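Zweiarmplatz mit Kirnura-Greifern, Brekke-Kameras und Plollia-Steuerung im Test
Stand: 05.09.2025

Geprüft wurden zwei Arme vom Typ Padel mit je einem Parallelgreifer von Kirnura, dazu die Handgelenkkamera von Brekke in zwei Linsenvarianten und die Steuerung Plollia. Die Geräte waren gekauft, bis auf die zweite Linse, die uns der Händler geliehen hat. Der Test lief über 17 Arbeitstage. In dieser Zeit haben wir 3.456 Griffversuche protokolliert, die meisten davon an Buchstabenwürfeln aus Holz mit 25 mm Kantenlänge.

Buchstabenwürfel sind ein undankbares Greifgut. Die farbigen Seiten haben erhabene Rahmen und Zeichen, die unbemalten Seiten sind graviert, und je nachdem, wie der Würfel liegt, fassen die Finger auf der einen Seite einen Steg und auf der anderen eine glatte Fläche. Ein Greifer, der damit zurechtkommt, kommt auch mit vielen Kleinteilen aus der Montage zurecht. Umgekehrt gilt das nach unserer Erfahrung nicht.

Die Aufgabe war in allen Durchgängen gleich: Würfel liegen verstreut auf dem Holz, ein Arm sucht sich einen heraus, greift ihn und setzt ihn in eine Reihe. Der zweite Arm arbeitet an derselben Reihe oder räumt Platz frei. Gewertet wurde ein Griff nur, wenn der Würfel angehoben, transportiert und mit der gewünschten Seite nach vorn abgesetzt wurde.

Greiferfinger

Die Finger von Kirnura sind schwarz, laufen nach vorn zu und tragen an der Spitze eine austauschbare Auflage. Mitgeliefert wird eine weiche Auflage mit Struktur, als Zubehör gibt es eine härtere, glatte. Wir haben beide verwendet und die Auflagen jeweils nach der Hälfte der Versuche zwischen den Armen getauscht.

Mit der weichen Auflage hält der Greifer auch dann, wenn der Würfel leicht verdreht zwischen den Fingern sitzt. Sie gibt nach, zieht den Würfel beim Schließen ein Stück gerade und hat auf den gravierten Seiten genug Reibung. Nachteil ist das Absetzen: Beim Öffnen klebt der Würfel gelegentlich einen Moment an einem der Finger und wird um ein bis zwei Millimeter mitgenommen. In einer Reihe fällt das sofort auf.

Die harte Auflage setzt genauer ab, verlangt aber einen besseren Anflug. Trifft sie auf den Rand eines Rahmens, kippt der Würfel. Wir haben am Ende den linken Arm mit der weichen und den rechten mit der harten Auflage betrieben und die eigentliche Reihe dem rechten überlassen. Für einen Einarmplatz würden wir die weiche nehmen und mit dem Versatz leben.

Zum Verschleiß: Die Fingerflanken zeigen Abrieb, vor allem dort, wo sie beim tiefen Anfahren neben den Würfeln entlangstreifen. An der Funktion ändert das nichts. Wer den Greifer Besuchern vorführt, sollte ein zweites Fingerpaar bestellen.
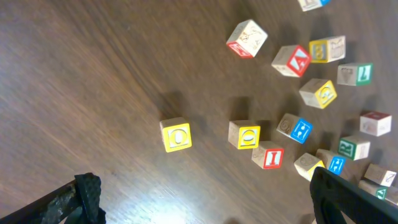 Britt-Marie Rustad schrieb uns zu einem Vorabdruck dieses Abschnitts, sie habe mit der harten Auflage genau die gegenteilige Erfahrung gemacht. Bei ihr sei kaum ein Würfel gekippt, dafür habe sich die weiche nach wenigen Wochen an der Klebekante gelöst. Sie vermute, dass wir zu schnell schließen, und rate dazu, die Schließgeschwindigkeit auf den letzten Millimetern zu halbieren.

Wir haben das nachgestellt. Mit halbierter Endgeschwindigkeit kippen mit der harten Auflage tatsächlich weniger Würfel, der Zyklus wird dafür spürbar länger. Eine gelöste Klebekante hatten wir im Testzeitraum nicht. Den Hinweis auf die Geschwindigkeit nehmen wir in die Empfehlung auf, in der Werkseinstellung ist der Wert für so leichte Teile zu hoch.

Die Öffnungsweite reicht für die Würfel gut aus. Im dichten Haufen wird es trotzdem eng. Ein voll geöffneter Finger braucht neben dem Würfel freien Platz, und den gibt es in einem Pulk oft nur auf zwei der vier Seiten. Kirnura lässt eine Voröffnung in festen Stufen zu, eine stufenlose Vorgabe aus dem Programm heraus wäre uns lieber gewesen. Wir haben sieben Millimeter Luft je Seite als brauchbaren Kompromiss ermittelt. Darunter streift der Finger zu oft den Zielwürfel, darüber schiebt er die Nachbarn weg.

Der Arm

Der Padel ist ein leichter Tischarm mit weißen Segmenten und schwarzen Gelenken. Er wird über eine schwarze Halterung am Tisch befestigt. Die Montage von zwei Armen hat uns einen Vormittag gekostet, der größte Teil davon ging für das Ausrichten der Sockel zueinander drauf. Eine Bohrschablone liegt nicht bei. Wer zwei Arme gegenüber betreiben will, sollte den Abstand zuerst mit Klebeband am Tisch ausprobieren und erst danach endgültig festschrauben.

Wiederholgenauigkeit und Steifigkeit sind für die Preisklasse in Ordnung. Bei gestrecktem Arm schwingt der Greifer nach einem schnellen Stopp noch kurz nach. Man kann eine Wartezeit einbauen oder die Bremsrampe verlängern, wir haben uns für die Rampe entschieden. In der Nähe des Sockels ist von dem Nachschwingen nichts zu merken.

Der schwächste Punkt ist die Kabelführung. Das Kabel des Handgelenks wird außen am Armsegment entlanggeführt und braucht eine freie Schleife, damit sich das letzte Gelenk drehen kann. Fällt die Schleife zu knapp aus, zieht sie am Stecker. Fällt sie zu groß aus, steht sie in den Arbeitsraum und verdeckt einer Kamera von oben einen Teil der Teile.

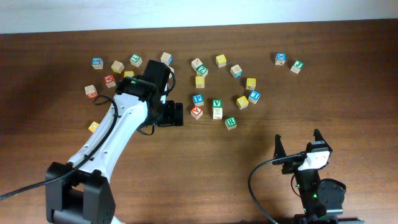 Für die Befestigung legt Padel Klettbänder bei. Die halten, rutschen aber auf den glatten Segmenten mit der Zeit nach unten. Mit einem Streifen Gewebeband darunter war das Problem erledigt. Schöner wären eingeformte Haken, und bei einem Gerät, das ausdrücklich mit Handgelenkkamera beworben wird, darf man die auch erwarten.

Angenehm ist die Betriebsanzeige am Handgelenk. Das grüne Licht ist auch aus einigen Schritten Entfernung gut zu erkennen und erspart den Blick auf den Monitor, wenn nur zu klären ist, welcher Arm gerade freigegeben ist. In der Steuerung lässt sich die Helligkeit verstellen. Das sollte man nutzen: In der hellsten Stufe hatten wir auf einer glatten Testplatte Reflexe im Kamerabild.

Kamera

Die Brekke sitzt am Handgelenk und blickt an den Fingern vorbei nach unten. Die Standardlinse hat einen mittleren Bildwinkel, die geliehene ist deutlich weiter. Mit der Standardlinse füllt ein einzelner Würfel beim Anflug früh einen großen Teil des Bildes. Gravuren und Buchstaben sind gut lesbar, der Arm muss zum Suchen aber höher fahren. Die Weitwinkellinse zeigt mehr Umgebung und beide Finger bis zur Spitze, verzeichnet dafür am Rand.

Für das Suchen ist der weite Winkel klar im Vorteil. Für die letzte Korrektur vor dem Griff haben wir zwischen den Linsen keinen Unterschied gefunden, der über die Streuung hinausging. Bei schnellen Fahrten verwischt bei beiden die Holzmaserung. Eine kürzere Belichtungszeit hilft, verlangt aber eine zweite Lampe, und die wirft dann eigene Schatten. Wir haben es bei der vorhandenen Beleuchtung gelassen und nur im Stillstand ausgewertet.

Schwierig bleiben die unbemalten Seiten. Helle Gravur auf hellem Holz gibt wenig Kontrast, und bei flachem Licht verschwinden einzelne Linien. Die farbigen Rahmen dagegen erkennt das System auch im Schatten zuverlässig. Gelb auf Holz ist der ungünstigste Fall, Blau und Grün machen am wenigsten Arbeit.

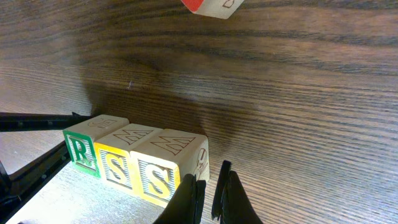 Reihe mit R, S und S, rechts davor die geöffneten Greiferfinger.

Beim Anlegen eines Würfels an eine vorhandene Reihe zählt vor allem, aus welcher Richtung die Finger kommen. Greifen sie quer zur Reihe, bleibt die Anlegefläche frei, und der Würfel lässt sich bündig heranschieben. Greifen sie längs, steht ein Finger zwischen dem neuen Würfel und dem letzten der Reihe. Plollia kennt dafür eine Option mit dem Namen »Sperrseite«. Sie ist gut versteckt, im Menü der Werkzeugdaten unter den Toleranzen, und in der Kurzanleitung fehlt sie ganz.

Steuerung

Plollia läuft auf einem gewöhnlichen Rechner und spricht beide Arme über ein gemeinsames Netz an. Die Installation war in einer knappen Stunde erledigt. Danach stand für jeden Arm ein eigenes Koordinatensystem bereit, die Verrechnung der beiden mussten wir selbst einmessen. Der Assistent dafür ist brauchbar, bricht allerdings ohne Meldung ab, wenn ein Messpunkt außerhalb der Reichweite liegt. Wir haben zweimal von vorn begonnen, bevor uns das klar war.

Der Kollisionsschutz zwischen den Armen arbeitet mit Hüllkörpern, die reichlich bemessen sind. Der sichere Abstand ist dadurch groß, und in der Tischmitte wartet oft ein Arm auf den anderen. Man kann die Hüllkörper verkleinern. Die Kabelschleifen sind darin nicht berücksichtigt, die Reserve dafür muss man selbst einrechnen.
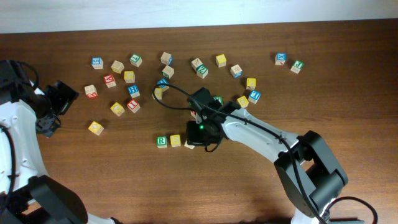 Arbeitsgruppe Greiftechnik und Handhabung – Prüfberichte

Gut gelöst ist das Protokoll. Jeder Griff wird mit Fingerstellung, Schließkraft und dem letzten Kamerabild abgelegt, und die Einträge lassen sich nach Fehlerart filtern. Ohne diese Funktion hätten wir den Zusammenhang zwischen Schließgeschwindigkeit und gekippten Würfeln kaum so schnell nachprüfen können. Der Export schreibt Dezimalzahlen mit Punkt, auch wenn die Oberfläche auf Deutsch steht. Beim Einlesen in die Tabellenkalkulation also darauf achten.

Ein Update während des Tests hat die gespeicherten Werkzeugdaten zurückgesetzt. Laut Änderungsliste sollte das nicht vorkommen. Wir sichern den Ordner seitdem vor jeder Aktualisierung von Hand.

Bewertung

Greifer Kirnura: gut. Weiche Auflage für wechselnde Lagen, harte Auflage für genaues Absetzen, Endgeschwindigkeit herabsetzen. Abzug für die gestufte Voröffnung.

Arm Padel: befriedigend bis gut. Mechanisch ordentlich, Kabelführung nachbessern.

Kamera Brekke: gut. Wer nur eine Linse kauft, nimmt die weite.

Steuerung Plollia: befriedigend. Protokoll sehr gut, Einmessen und Dokumentation schwach.

Im November wiederholen wir einen Teil der Versuche mit Metallteilen und einem zweiten Satz Auflagen. Dann prüfen wir auch die Klebekante unter Dauerlast.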